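의류 정리 작업 참가자 모집

프룰럼(Prulham) 생활정리실에서 의류 정리 작업에 참여할 분을 모집합니다. 기증받은 옷을 흰 작업대 위에 펼쳐 종류별로 나누고, 옷걸이에 걸 것과 개어 둘 것을 구분하는 일입니다. 경력은 보지 않습니다. 모집 인원은 12명이며, 담당자는 아프신 파르사(Afshin Parsa)입니다.

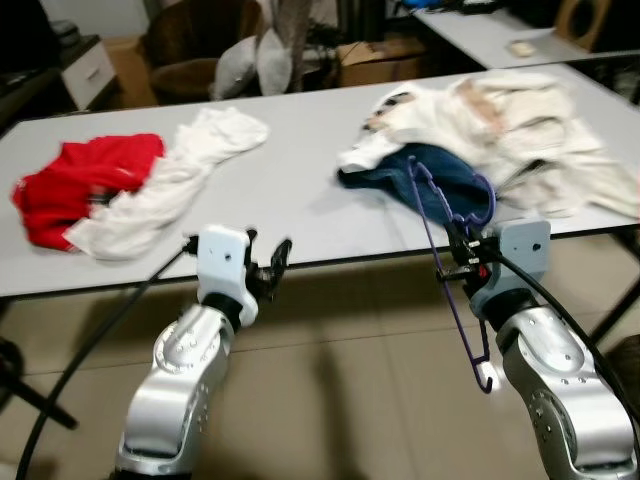

프룰럼 소식 제30호 7면

작업 내용
옷은 구겨진 상태로 작업대에 올라옵니다. 빨간 옷, 흰 옷, 짙은 색 옷이 섞여 있어도 먼저 색으로 나누지 않고 상의와 하의로 나눕니다. 상의는 어깨선을 맞춰 옷걸이에 걸고, 하의는 허리 부분을 잡고 반으로 접습니다. 단추나 지퍼가 고장 난 옷은 따로 빼서 담당자에게 넘깁니다. 세탁과 다림질은 하지 않습니다.

옷걸이는 색과 모양이 여러 가지입니다. 휘거나 금이 간 것은 쓰지 마십시오. 다 걸고 나면 작업대를 비우고 의자와 방석을 제자리에 놓습니다.
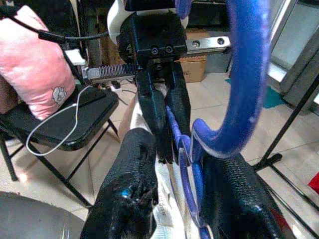 파란색 플라스틱 물건과 분홍색 방석을 놓은 접이식 의자

근무 조건
기간은 10월 한 달입니다. 한 번에 100분씩 모두 7회 참여하며, 중간에 쉬는 시간이 있습니다. 대부분 서서 하는 일이므로 오래 서 있기 어려운 분은 신청서에 적어 주십시오. 앉아서 할 수 있는 접기 작업을 배정합니다. 참가비는 매회 작업을 마친 뒤 지급하고, 교통비는 별도입니다. 먼지에 민감한 분은 마스크를 가져오십시오.

신청 자격
만 19세 이상이면 누구나 신청할 수 있습니다. 7회 모두 참여할 수 있는 분을 우선 선정합니다. 한국어로 간단한 작업 안내를 읽을 수 있어야 합니다. 지난번 참가자도 다시 신청할 수 있습니다.

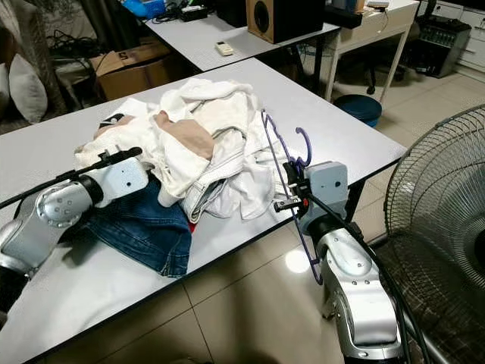

청바지처럼 두꺼운 옷은 다른 옷 밑에 깔려 있는 경우가 많으니 더미를 위에서부터 차례로 풀어 주십시오. 한꺼번에 잡아당기면 얇은 옷이 늘어납니다. 첫 회에는 30분 동안 접는 법과 거는 법을 안내합니다. 복장은 움직이기 편한 것이면 되고, 반지와 팔찌는 빼고 작업합니다. 개인 물품은 작업대에 올려 두지 마십시오.

신청 방법
프룰럼 접수처에 있는 신청서를 작성해 제출하십시오. 이름, 연락처, 참여 가능한 시간대를 빠짐없이 적어야 합니다. 대리 신청은 받지 않습니다. 선정 여부는 문자로 개별 통보합니다.

공고일: 2022년 7월 5일
문의: 프룰럼 생활정리실 아프신 파르사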